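Narrow fingers or wide pads for cups?

gantrygoose
Been swapping between the Clatby narrow fingers and the wide Jurkar pads all week and I'm leaning narrow. 155 picks each on cups and containers, and the Clatbys dropped way fewer! Anyone else running these?

mill_rat78
Depends what you pick. I went back to wide pads because the narrow ones kept twisting anything with a handle. Pitchers were awful.

gantrygoose
Huh, mine twist too, but only if I come in from the side. From straight up they're fine.

sprocketpie
Disagree with both of you, it's the camera. I moved mine off the wrist to a fixed mount next to the table (Brernel controller, same fingers) and half my misses went away. What's your view like, goose?

gantrygoose
Fixed too. My rack setup, fingers over the dark cup, pitcher and the gray-blue one beside it: 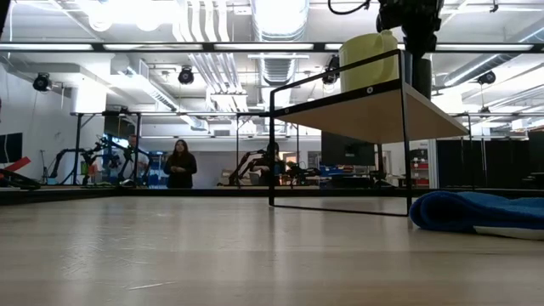 Reply 6

mill_rat78
That rail crosses right in front of your pitcher. I'd lower the camera before buying more fingers.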